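# The Small Orange Season

Every March I go a bit silly over citrus. It starts at the Beaulieu market, where the stall by the back gate sells the odds and ends of the season by the scoop, and it ends with me on a Saturday morning, coffee going cold, sorting fruit by size on whatever surface is free.

I grew up thinking there were two kinds of little orange – the kind in the lunchbox and the kind in a can. Then I bought a scoop of mixed fruit and bit straight into a kumquat, peel and all, because the woman behind me in line told me to. Sweet skin, sour middle! I stood there making faces and went back for more.

So now I buy mixed and sort at home. A big mandarin with the stem still on goes in one camp, and I leave that bit of green alone until I'm ready to eat (it looks pretty, and pulling it can tear the peel). The small ones I handle one at a time. A kumquat should feel firm all over, and if it gives under your thumb, eat it today or cook it. 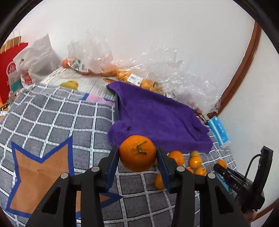

*One large mandarin, stem still attached, with its smaller cousins beside it.*

Peeling is where people get fussy. My sister-in-law swears by starting at the bottom, and I've tried it her way, but I start at the stem end and go around in a spiral. If the peel is glossy and tight, it fights you a little. If it's puffy, it comes off in two pieces and you've eaten the whole thing before you reach the sink.

The peels go in a jar with sugar. I have an old Kivico jar with a lid that sticks, and it has turned out better orange sugar than any of the nice ones I've bought since. Leave it on the shelf for a week, shake it when you walk past, and put it on everything – oatmeal, toast, the rim of a glass.

Kumquats I slice thin, seeds flicked out with the tip of a knife, then simmer in equal parts sugar and water until they go see-through. My little Wosano pan holds just enough for one jar, so I never make more than that. They're wonderful on plain yogurt and even better on a grilled cheese, which sounds wrong until you've had it with a sharp cheddar.

The big mandarin never makes it into a recipe. I eat that one over the sink.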